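Participants wanted: repeat hand-tracking sessions, Larnach Handling Group, Clultport

We are looking for adults to take part in a set of recorded handling sessions at our Clultport site. You pick up soft toys and other small objects, turn them over, put them in a basket and take them out again. The recordings are used to train Triton, our two-armed handling robot. Part of the earlier set has to be done again following a fault, and we set that out below so that you know what you are signing up for.

What happened in May

During a session in May a participant leaned back in her chair and a length of cable from the helmet caught on the armrest. The helmet was pulled sideways and she had a sore neck for the rest of the day. She was seen by a first aider and did not need further treatment. The session was stopped and the incident was logged.

When we checked the equipment afterwards we found a second problem. The same cable had been working loose at its connector, and each time it lost contact the helmet recording and the glove recording went out of step. The software did not flag it. We went back through everything and found 23 sessions where the two could not be lined up again. Triton had already been trained on them. In tests it was closing its grippers before it reached the object, and in one run it knocked a full basket off the bench. That version has been withdrawn and the affected recordings have been deleted.

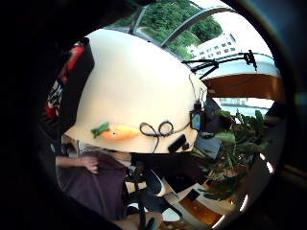
Changes to the equipment have been made since then and were signed off by our safety officer, Ho-yin Shek. All connectors have been replaced with a locking type. The recorder now sounds a tone and stops if any signal drops out. Slack on the helmet is tied up in a loose bow flat against the white shell, and the operator checks it before you sit down and again at each break. Please do not retie it yourself. If it comes undone, say so and the operator will stop the session. The helmet lead has a breakaway join which parts under a light pull, so if you stand up without thinking the lead should come away and the helmet should stay where it is.

Triton will not be in the room. It is kept in the Liu workshop on the ground floor and is never switched on while participants are in that area. You will not be asked to work near a moving robot at any point in this study.

What you will do

Each session lasts two hours including breaks. You sit at a table wearing black gloves and handle one object at a time as the operator asks. The gloves carry small black-and-white marker patches on the fingers, and a cube printed with square markers stands on the back of one hand. The cube is the part people knock most often. If it shifts, keep your hand still and tell the operator.

For part of the session you will also wear the helmet. You can ask to take it off at any time and you do not have to give a reason.
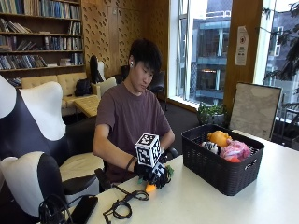 Objects are changed over at the breaks. Most of them are toys, chosen because Triton did badly with anything soft or with leaves and ears sticking out of it. Nothing is sharp, hot or heavier than a bag of sugar. We would like you to handle things as you would at home, at your own speed. Drops are fine. Leave the object where it falls and the operator will pick it up, as bending down in the helmet is one of the things we have ruled out since May.

Loose cables on the table are not to be moved by participants. Chairs stay where the operator has set them.

Who can take part

You should be able to sit for up to 50 minutes at a stretch and have comfortable use of both hands. Please do not apply if you have a current neck or shoulder injury, or if you have been told to avoid wearing anything heavy on your head. Long hair needs to be tied back low. People who took part in the earlier sessions are welcome to come again, including those whose recordings were deleted. They were paid in full at the time and will be paid again for a repeat.

Payment and booking

Payment is £50 per session, made by bank transfer. You may book up to six sessions, with no more than one on any day. If we stop a session because of a fault, or you decide to stop, you are still paid for the whole of it.

A copy of the incident report, with the participant's name removed, will be sent to you with the consent form. Please read both before you come. Questions about safety should go to Ho-yin Shek, who can be reached through the Larnach reception desk. For bookings, ask at the same desk for the handling study and give your glove size if you know it.

Applications close on 6 December 2025.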